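We use cookies to keep this site running and to remember your settings. Accept | Manage settings

Print this page | E-mail this page

Mundolwood Chamber Opera
Progress report to the Dizon Fund, November

Dear friends at the Dizon Fund,

It hardly seems possible that we are already halfway through the first season you have helped us put on, and I want to begin by saying thank you, once again and with real feeling. Your grant has let us plan properly for the first time in years, and you can hear the difference in the rehearsal room.

The autumn production opened in October at the Simik, as promised in our application. We gave 6 performances of the double bill, and 1000 people came over the whole run, which was better than I had dared to put in the budget (I am a cautious person by nature, as those of you who have read my spreadsheets will know). The second half of the bill gave us more trouble than the first. The orchestra pit at the Simik is shallow and the horns sat very close to the singers, so the balance in the quiet ensembles took a lot of patient work. By the third night it had settled, and the final trio was as lovely as anything we have done.

We did have to replace our mezzo eight days before opening. Her understudy had learned the part thoroughly and stepped in with great calm, but it meant an extra orchestral rehearsal that we had not planned for. I have charged it to the contingency line, where there is still enough left for the spring.

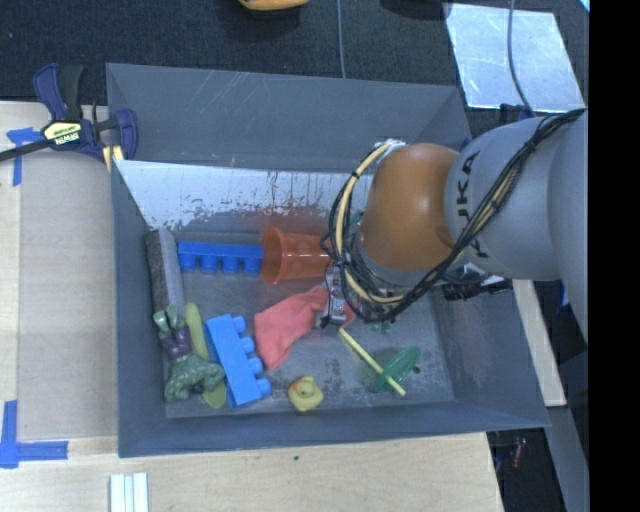
School matinees were the part of the project you asked us to watch most closely. We offered 2 of them, both starting at 10:30 in the morning, and 400 children attended. The earlier start suited the bus companies very well and the singers rather less well – the baritones in particular let me know their feelings. Teachers asked for the study pack to reach them sooner, and for the story to be told in shorter chapters. We have rewritten it with that in mind and will send the spring version out in January.

Ticket income is a little ahead of plan. Spending on costumes is over, mainly on account of the chorus coats, which needed relining, and spending on printing is under by nearly the same amount. The full accounts are attached to the mailed copy of this report.

Now to the spring. The new production, Cliller, is fully cast except for one small tenor role, and auditions for that will be held next month. The composer has delivered the first act and most of the second, and we sang through what we have with piano last week. It runs long. We have talked about trimming the harbor scene, and I expect a decision before the parts are copied. The set designs are finished and I am very fond of them.

One request, if I may. We would like to move the amount set aside for a second touring date into an added week of rehearsal for Cliller. The touring hall has closed its stage for repairs until summer, and a new score always asks for more time than an old one. If you are willing, a short note by e-mail is all our bookkeeper needs.

You are all warmly invited to the open rehearsal in February. There will be coffee, and I will save you seats near the front.

With gratitude and very best wishes,
The General Manager
Mundolwood Chamber Opera

Contact us | Copyright Mundolwood Chamber Opera. All rights reserved. | Back to top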